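Devuélvannos el intermedio
Ingrid Quintanilla
25/11/2019

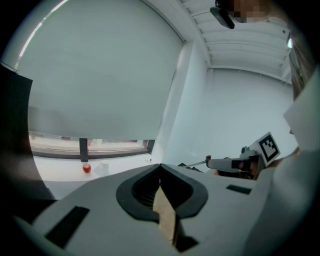
La última de Giratley dura 200 minutos y yo la vi entera menos cuatro, que pasé en un pasillo con moqueta buscando el servicio de señoras. Es ciencia ficción de la cara, de la que se nota en el mobiliario. Hace ya bastantes años que el futuro en el cine tiene ese aspecto de electrodoméstico caro y no me quejo, se limpia con facilidad. Me quejo de la duración, o mejor dicho, me quejo de que la duración venga sin ningún tipo de asistencia al espectador. En esos cuatro minutos murió un personaje. Cuando volví a la butaca todos lloraban menos yo, que pedía perdón en voz baja y pisaba un bolso.

Quiero defender el intermedio. El de verdad, con las luces encendidas, la gente de pie y una cola en el bar. Sé que suena a nostalgia y que la nostalgia en una columna de cine se paga con correos de lectores muy educados que me recuerdan que también había chinches. De acuerdo, había chinches. Había además una señora que vendía bombones helados por el pasillo central con una bandeja colgada del cuello, y esto lo digo para que conste que no todo lo antiguo picaba.

Vamos con el caso. Una comedia de las que ponían en mi barrio en programa doble rara vez se alargaba, y algún wéstern baratísimo se despachaba en 70 minutos con dos tiroteos, una boda y un caballo que entendía más de la trama que el sheriff. Aquello se veía de un tirón sin que el cuerpo protestara. Y cuando llegaba una de romanos, con su mar partido o su carrera de cuadrigas, la propia película traía el descanso puesto: un cartel, una música de orquesta, el telón. El director había pensado dónde cortaba. Se cortaba arriba, con el héroe en apuros o la ciudad ardiendo, y se salía al vestíbulo a discutir. La segunda parte empezaba con el público recolocado y vaciado, perdón por la palabra, que es de lo que estamos hablando.

Ahora las de romanos son casi todas. Las de superhéroes, las de mafiosos jubilados, la biografía de un cantante, la historia de una pareja que se separa en una cocina. La cocina la vi en febrero y llegó a las dos horas y media. Salí sabiéndome los azulejos. Nadie tiene nada contra la película larga, yo desde luego no, las he visto larguísimas y he salido con ganas de quedarme a vivir en ellas. Lo que no comprendo es que hayamos estirado la prenda sin ponerle botones.

El argumento contrario más serio es el del hechizo. Lo formuló hace poco Pitkänen en el coloquio posterior a su última película, que también es larga y también transcurre en su mayoría bajo la lluvia. Un chico de las primeras filas le preguntó si aceptaría una pausa en las salas. Pitkänen cerró los ojos un rato, y cuando los abrió explicó que interrumpir una película equivale a despertar a un sonámbulo. Aplauso. Yo también aplaudí, porque estaba en la fila tres y se me veía. Luego, en el autobús, me puse a pensar que a los sonámbulos se los puede despertar perfectamente, que lo del peligro es un cuento de abuelas, y que además el sonámbulo de mi izquierda había mirado el teléfono once veces.

Porque el hechizo, seamos serios, ya está roto. Lo rompe el señor que consulta el resultado del partido debajo del abrigo creyendo que el abrigo es opaco. Lo rompe la procesión que comienza pasada la hora y media, cuando los refrescos de tamaño cubo alcanzan su destino natural, y que obliga a media fila a ponerse de perfil en mitad de la confesión de la protagonista. Tenemos intermedio, solo que lo hacemos por turnos y a oscuras. Cada uno elige el suyo según su vejiga y su mala suerte. Hay incluso aplicaciones que te avisan de cuándo puedes levantarte sin perderte nada importante, y me extraña que ningún director se haya ofendido: alguien ha visto su obra con un cronómetro y ha dictaminado que entre tal minuto y tal otro no pasa nada. A mí me parece una crítica bastante más cruel que cualquiera de las mías.

El segundo argumento es el dinero. Me lo explicaron en el Imville, que es el cine al que voy desde que tengo llaves de casa. La sala grande tiene 799 butacas, cifra que siempre me ha intrigado. Imagino que el arquitecto puso la ochocientos y el bombero la quitó. El encargado me dijo que una pausa de 20 minutos en cada sesión le desbarata la tarde, que con las películas de ahora ya va justo para meter el pase de la noche y que el personal de limpieza entra cuando todavía suenan los créditos. Le pregunté por los anuncios. Me contestó que los anuncios eran otra cosa. Le pregunté cuánto duraban y se acordó de que tenía que revisar una máquina de palomitas.

Los anuncios, efectivamente, son otra cosa. Son un intermedio colocado al principio, cuando a nadie le hace falta, con el volumen de un despegue. Te sientas puntual y te enseñan un coche que sube una montaña, un banco que te entiende, otro coche. Después los tráileres, que son películas enteras con el final incluido. Después el aviso de que apagues el móvil, protagonizado por unos dibujos animados que envejecen conmigo. Si ese rato se partiera en dos y la mitad se trasladara al centro de la función, la tarde del encargado quedaría casi igual. Que proyecten el coche y la montaña durante la pausa, yo no miraré, estaré en el pasillo. Que vendan entonces los bombones helados. No hay que ser un genio del comercio para ver lo que consumiría una sala repleta de gente que lleva hora y media sin levantarse y que acaba de hacer sitio.

En casa, entretanto, la batalla ni se plantea. Rudard, la plataforma a la que pago todos los meses para poder decir que no hay nada que ver, me ofrece las mismas películas y un botón. Se pulsa y el héroe se queda con la boca abierta el tiempo que yo necesite. Me he hecho una tortilla con un duelo a espada congelado en el salón. He atendido a mi hermana, que llama siempre en el tercer acto. Ahí no oigo a Pitkänen hablar de sonámbulos, y eso que Rudard le ha comprado el catálogo completo y lo tiene en una categoría que se llama «Porque viste: Pastelería extrema».

El botón, con todo, tiene un defecto grave y por eso sigo yendo al Imville a sentarme en una butaca con un muelle que ya considero de la familia. La pausa doméstica es solitaria. Nadie te espera junto a la ventana de la cocina para decirte que el cuñado es el asesino, que se le nota en los zapatos. En el vestíbulo eso pasaba. Se formaban partidos. Recuerdo a mi padre, hombre de pocas palabras y ninguna acertada, sostener con medio bocadillo en la mano que el mayordomo era inocente porque le recordaba a un compañero de la mili. Se le rebatió desde tres mesas distintas, gente que no conocíamos de nada. Volvimos dentro divididos y atentísimos. La segunda parte de una película se ve mejor cuando uno ha comprometido su honor en público, y mi padre vio aquella con los brazos cruzados y sin pestañear. Era el mayordomo. Estuvo sin hablarle a la pantalla hasta las Navidades.

Se me dirá que ahora las conversaciones se tienen después, en las redes, con capturas y todo. Cierto, y se tienen con la película ya terminada, cuando todo el mundo sabe cómo acaba y además lo sabía desde el principio, por lo visto. Lo que se ha perdido es la conversación a medias. El derecho a equivocarse con datos incompletos, que en mi oficio practicamos a diario pero que antes estaba al alcance de cualquiera que hubiera pagado la entrada.

También los guionistas saldrían ganando, aunque dudo que me lo agradezcan. Tener que llegar a un corte obliga. Hay que dejar algo colgando, hay que haber contado alguna cosa para entonces. Si en la de la cocina se hubieran encendido las luces a la mitad, el público habría salido al pasillo y se habría preguntado mutuamente qué había pasado hasta el momento. Silencio. Alguien habría mencionado los azulejos. Sospecho que más de un productor teme justamente eso, que nos den un rato para pensarlo y el abrigo al alcance de la mano.

Propongo empezar con poco. De dos horas y cuarto para arriba, pausa. El director elige el sitio, como se hacía antes, y si no lo elige él lo elige la taquillera, que se ha tragado la película toda la semana por la puerta entreabierta y tiene criterio. Música en la sala, a ser posible la de la propia película y sin el banco que me entiende. Un timbre para avisar de que se vuelve, y otro para los que están contando lo del asesino. La puerta del servicio de señoras, y esto no lo negocio, señalizada con una flecha que se vea.

El personaje que murió en Giratley mientras yo recorría la moqueta se llamaba algo acabado en «or». Me han dicho que era una escena preciosa. La semana que viene estrenan la versión extendida.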